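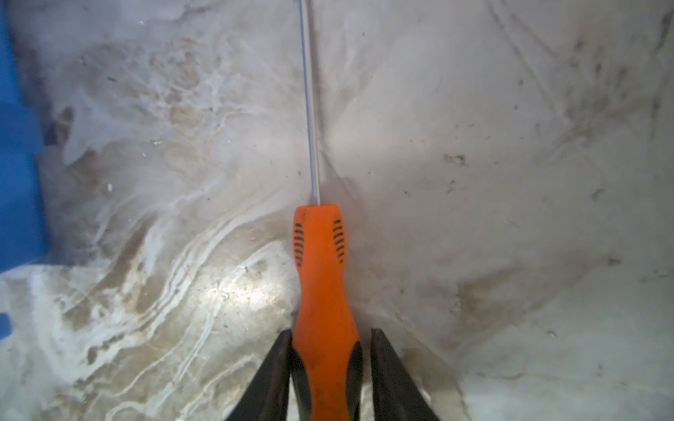
Ylva wrote to me that a bicycle of 15 years does not deserve new brakes, and that I should sell it before July. I have thought about this for three evenings. My Bassey is heavy and the left pedal makes a small noise, but I know it well. The man in the shop wanted 51 pounds for the work, so on Wednesday I changed the pads by myself. It took me 2 hours. The front one still rubs a little when I turn to the right.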